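Stodow footbridge collapse

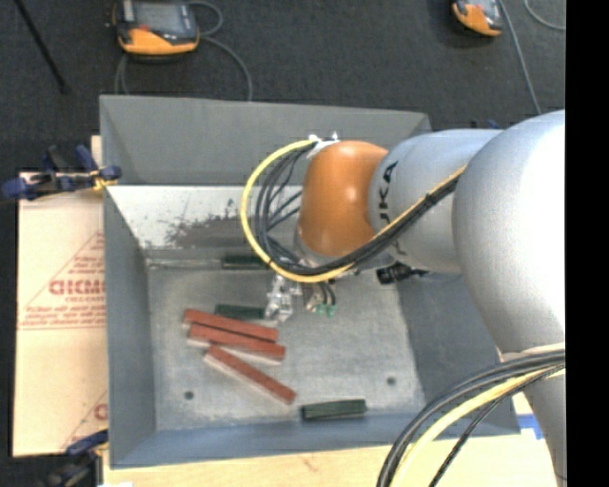
Robot arm by KUKA reaching into a gray metal bin with three reddish-brown bars.

The Stodow footbridge collapse was a structural accident in the river town of Stodow during the yearly lantern festival, on the evening of August 16, 2018. One span of a suspended pedestrian bridge over the Essien River fell into the water while festival visitors were crossing it. Nine people died and 81 were injured. It remains the deadliest accident in the history of the town.

Background

Stodow lies on both banks of the Essien, a slow river with a wide bed and steep clay banks. The old market and the bus station are on the east side, and the shrine hill, where the lantern festival ends, is on the west side. Before the footbridge was built, visitors crossed by the road bridge at the north end of the town or by small ferries from the district of Skerura.

The footbridge was 100 meters long and had three spans, carried by steel cables and two stone piers. The contract for its deck and hangers was given to Jusell, a construction company from the region, which also made repairs after a flood damaged the eastern approach. The deck was made of timber planks on steel cross beams. A sign at each entrance asked visitors to keep moving and not to bring carts or animals on the bridge.

The festival was small for most of its history, and mainly families from the neighboring villages attended. After the bus line to Skerura was extended, the number of visitors became larger every year. The town council discussed a one-way system for the bridge at a meeting in December of the year before the accident, but the proposal was put off until the following budget.

Collapse

The procession left the market after sunset. Its first part reached the west bank without difficulty. Later in the evening the first groups began to return from the hill while others were still walking toward it, and the two streams met on the middle span. Police records, based on a video from the market side, give the number of people on the bridge at this time as 419.

Witnesses described a loud metallic sound, after which the deck tilted to the downstream side. A hanger on the middle span had broken, and the hangers next to it failed within seconds. The middle span then fell into the river. The two outer spans stayed in place, but many people on them were hurt in the crush toward the exits.

The river was low for the season, and this is considered one reason why the number of deaths was not higher. Most of the people who fell could stand or were pulled out by others. Of the nine who died, six drowned and three were fatally injured by the falling deck.

Rescue

Ferry operators from Skerura were the first to reach the fallen span. They brought people to both banks before the fire service arrived. The road bridge was closed to private cars so that ambulances could pass, and the school on the west bank was used as a first aid post. Divers searched the river until the next afternoon, when all missing persons had been accounted for.

Visitors who were left on the west side spent the night in the school and in private houses. The rest of the festival was canceled.

Investigation

The regional prosecutor opened an investigation on the following day. The technical report found that the broken hanger had been weakened by corrosion at its lower connection, in a place which could not be seen from the deck. The last full inspection had been done before the flood repairs, and the inspection after them covered only the eastern approach.

The report also stated that the load on the middle span was higher than the design value, but that a bridge in good condition should have carried it. It criticized the absence of stewards at the entrances and the delay of the one-way system. The written evidence had 703 pages, including the statements of witnesses.

Jusell rejected the claim that its repair work had contributed to the failure. The company and the town later reached a settlement with the families of the victims, and its terms were not published. Two former officials of the public works office received suspended sentences for neglect of duty.

Aftermath

The remaining spans were removed in the year after the accident. A proposal to rebuild the bridge at the same place was rejected in a local vote, and a wider concrete footbridge was built upstream, closer to the road bridge. The two stone piers were left standing in the river.

The lantern festival was not held for two years. Since its return, the procession stays on the east bank and only the closing ceremony takes place on the hill. Lanterns are placed on the western pier each year in memory of the victims.

See also

Essien River
Skerura ferry
List of bridge failures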